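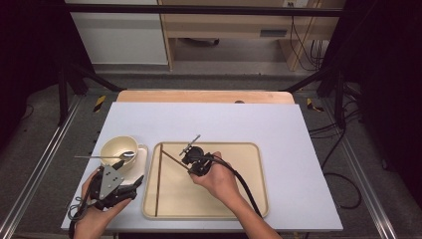

Kollumitz Cafeteria Tray, Cream

I bought my first Kollumitz because I was tired of carrying breakfast to the porch in two trips. That was all the thinking I did! Four years later I sell them from this little shop, and I still use the first one every morning, so I guess I'm the right person to tell you what they're like.

It's a plain rectangular tray with rounded corners and a raised rim, the kind you remember from the school lunch line (only nicer to hold). The cream color goes with pretty much any dishes you own, and it hides crumbs better than my old dark green one ever did. There's room for a dinner plate, a bowl and a glass, or a cup and saucer with plenty of space left over for the newspaper.

What I like about it

The rim, mostly. I've tried trays with a tall rim and they're a pain to eat from - your wrists rest right on the edge and it digs in. This one is low enough to be comfortable and still catches a spill before it gets to your lap. My friend Sumathi Subramaniam ordered four for her family after eating soup off mine on the couch, and she has two boys under ten, so they get a real workout.
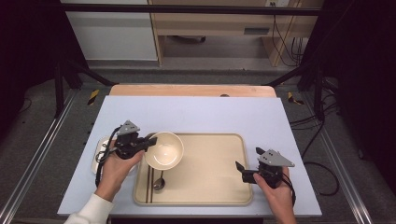
The floor of the tray is flat all the way across, no dividers and no molded cup ring. I've gone back and forth with customers on this. Some of you want the cup ring! I get it, but then you're stuck putting your cup in the same corner forever, and the left-handed folks write me sad emails. If you really want one, look at the Devadiga tray instead. It costs a little more and it's heavier, but it does have the ring and a couple of handle cutouts.

Washing and storing

Top rack or bottom rack, I've done both. Stand it on its long side if you can, it drains faster. Tomato sauce will leave a pink shadow if you let it sit overnight, and a baking soda paste takes it right off (leave it on while you have your coffee, then rinse). Please don't use steel wool. They nest, so a stack takes up hardly any room in a cabinet, but dry them first or they'll stick together like pancakes.
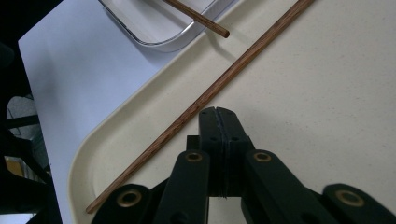 Cream finish with darker flecks, shown with a wooden chopstick

A few questions I get a lot

Can it go in the microwave? No. Take the bowl off and microwave the bowl.

Is it slippery? A bit, with a glazed saucer on it. I cut a piece of shelf liner for the trays I use outside. Catalina Insaurralde, who runs the lunch counter at Tarkbridge, just puts down a paper placemat and says that does the job.

Do you sell to cafes and schools? Yes, and I love those orders. The price drops at 100 trays and again at 200. Write to me before you order that many, as I keep most of the bigger quantities at the Clatix warehouse and they need a few days' notice.

Ordering

The item number is 2488. Cream is in stock now, and the gray is due back in July. I pack everything myself and orders placed on Sunday go out the next morning. If yours shows up with a chipped corner, send me a note and I'll get a new one out to you - keep the old one for the garden, mine's under the tomato seedlings.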